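Prita Survey Answers: data card

Version 3, last updated 2023-05-21

Summary

Prita is a set of answers to political opinion questions, collected from adults in the town of Benditz and the rural districts next to it. Each row is one person in one wave. The questions cover taxes, public spending, housing, policing, schools and trust in local and national government. Many of the questions come in pairs that pull in different directions, so that users can check how often the same person supports both sides of a trade-off.

The data was put together by the Baser polling group. Leclerc did the fieldwork for the phone waves. Baser ran the mail waves itself.

What is in the folder

answers.csv holds the coded answers.
questions.csv holds the full wording of every question, with the answer choices in the order they were read or printed.
weights.csv holds one weight per respondent per wave.
codes.txt explains the codes for refusals, skips and "don't know."
changes.txt lists edits made after the first release.

There have been 11 waves. The first two used a shorter form and have no housing questions. Those columns are blank in answers.csv and should be read as not asked. A refusal has the code 98 and a "don't know" has the code 99. Please check for these before taking a mean. We have seen averages of a five-point scale that came out above five.

Question wording

Every paired item was asked in two forms. Half the sample got form A and the other half got form B, a 50/50 split drawn before contact. Form A names a cost ("even if it means higher property taxes"). Form B leaves the cost out. The column form tells you which one a person got. Do not pool the two forms for the paired items unless you have a reason to and say so in your write-up. For all other items the wording is the same in both forms.

The party question changed in wave 6. Before that, people were offered "independent" as a choice. From wave 6 on, it was recorded only if they said it first. The share of independents drops at that point, and the drop should not be read as a change in opinion.
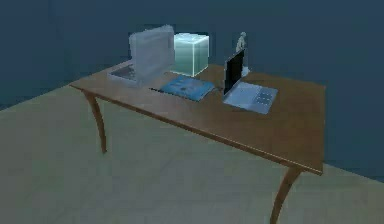
Wooden table with curved legs, rendered.

Sampling

Phone numbers were drawn at random from listed and unlisted blocks. Addresses for the mail waves came from a postal list. Apartment buildings with a single mail drop are underrepresented in the mail waves, and renters under 30 are the group most affected. The weights correct for age, sex, education and home ownership. They do not correct for party or past vote.

Any cell with fewer than 50 respondents is too small to report on its own. In the early waves this rules out most breakdowns by district. Combining two neighboring waves usually helps, but check questions.csv first to make sure the item did not change between them.

Respondent IDs

IDs are stable within a wave only. A person who took part twice has two IDs and there is no key that links them. Prita is a repeated cross-section and cannot be used as a panel.

Open answers are not included. They contained street names, employers and in a few cases the names of neighbors. A coded version of the "most important problem" question is in the column mip, with the code list in codes.txt. Two coders worked on each answer and a third settled the disagreements.

Known problems

The January mail wave went out with the two school funding questions in the wrong order on form B. The answers are kept and marked with order_flag = 1.

Household income is missing for a large part of the phone sample. We did not fill it in.

In wave 4 the turnout question asks about "the last election," and there had been both a local and a national vote that year. Some people clearly answered about one and some about the other. Treat that column with care or leave it out.

Uses

The data is meant for teaching, for work on question wording, and for describing opinion in the area at the time of each wave. It was not designed to forecast elections and has no likely voter screen. Results for Benditz should not be presented as national figures.

Terms

Free to use and share for noncommercial work. Cite as: Baser, Prita Survey Answers, version 3. If you find an error, send the wave number, the column name and the row ID to the data desk. Corrections go into changes.txt with the next release.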